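Choosing a Worktop for a Small Kitchen: Some Notes on Pattern, Colour and Wear

Readers of this blog will be aware that the kitchen at Drurkholm has been under review since July. The cabinets were settled first and the floor second. The worktop has taken longer than both, and the present entry sets out the considerations that have guided the decision so far.

The house was built in 1970 and the kitchen has kept its original dimensions. It is narrow, with one window at the far end and a run of units along each wall. The existing worktop is plain cream, lifted at the seam beside the sink and marked by many years of hot pans. It has given good service and is now to be replaced.

The question of pattern

A plain surface shows everything. Crumbs, tea rings and fine scratches are all visible on a single flat colour, and this is true of pale and dark surfaces alike. A patterned surface is more forgiving in daily use, although it demands more of the room around it. In a large kitchen a bold pattern may be broken up by an island or a table. In a narrow one it runs in two long strips, and the eye has nowhere else to go.

It was therefore decided to look at patterned samples at full width before ordering. Small squares of the kind sent by post are of limited use. A vein that appears modest on a piece the size of a coaster may turn out to be one corner of a very large blotch. The supplier, Ragnarsson, keeps larger pieces at its showroom and permits customers to take one home over a weekend against a deposit of 200 pounds, returned in full.

Dark marbled surfaces

The first family of patterns considered was marbling on a black ground. Traditional versions keep to white or grey veining. More recent ones introduce further colours, and these were the subject of some disagreement in the household. One party held that coloured veining would date quickly. The other observed that the same had been said of the green tiles in the bathroom, which remain well liked. 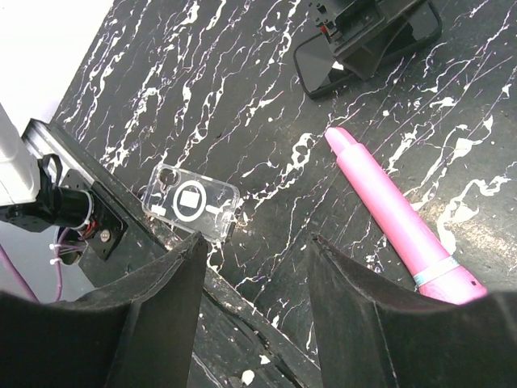
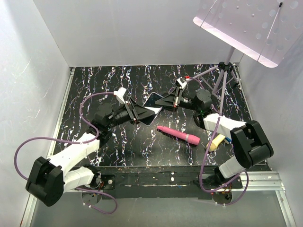
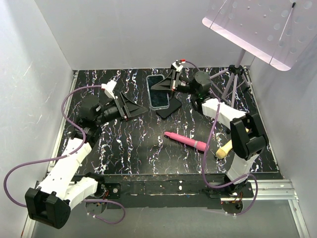
A black ground with pale and coloured veining, near to and from further back.

Light and the time of day

Dark surfaces depend heavily on light. The sample was placed by the window at eight in the morning and moved to the opposite end of the room in the evening, under the ceiling lamp. By the window the colours in the veining were clear and rather cheerful. Under the lamp they receded, and the whole piece was closer to plain black and white. Neither result was unpleasant, but they were different enough to matter. Anyone whose kitchen is used mainly after dark is advised to make the decision after dark.

Under-cupboard lighting improved matters a good deal. The strip already fitted is an old one and gives a yellow light. A cooler replacement would suit a dark worktop better, and its cost has been added to the budget.

Gloss or matt

Two finishes were offered. The gloss finish deepened the colours and reflected the window, which was welcome in so narrow a room. It also held fingerprints — a serious matter in a house where most meals begin with someone leaning on the counter. The matt finish was easier to keep presentable but felt slightly chalky to the hand, and water left a faint tide mark until wiped with a dry cloth.

Cleaning trials were carried out with washing-up liquid, with diluted vinegar and with the cream cleaner sold as Prastus. The washing-up liquid was sufficient in every case except turmeric. Turmeric was not fully removed by anything and should be regarded as a permanent resident.

Measurements and cost

The longer run measures just under four metres and will require one joint. With a strongly patterned surface the position of this joint deserves thought, as the veining will not continue across it. The fitter recommended placing it over the dishwasher panel, away from the sink, and this advice will be followed.

Three quotations were obtained. The lowest excluded the cutting of the sink opening, which was charged separately at 44 pounds, and the removal of the old worktop, which was not offered at all. Once these items had been added the lowest quotation became the second lowest. Readers are encouraged to ask for every item in writing.

A further quotation from Goneo, for solid timber, was received on Thursday. Timber had been ruled out at an early stage on account of the oiling it requires. The price, however, was up to a fifth less than expected, and the matter has been reopened. Oak samples are now on the counter beside the bread bin, and a decision on the worktop has been put back until they have been lived with for a while.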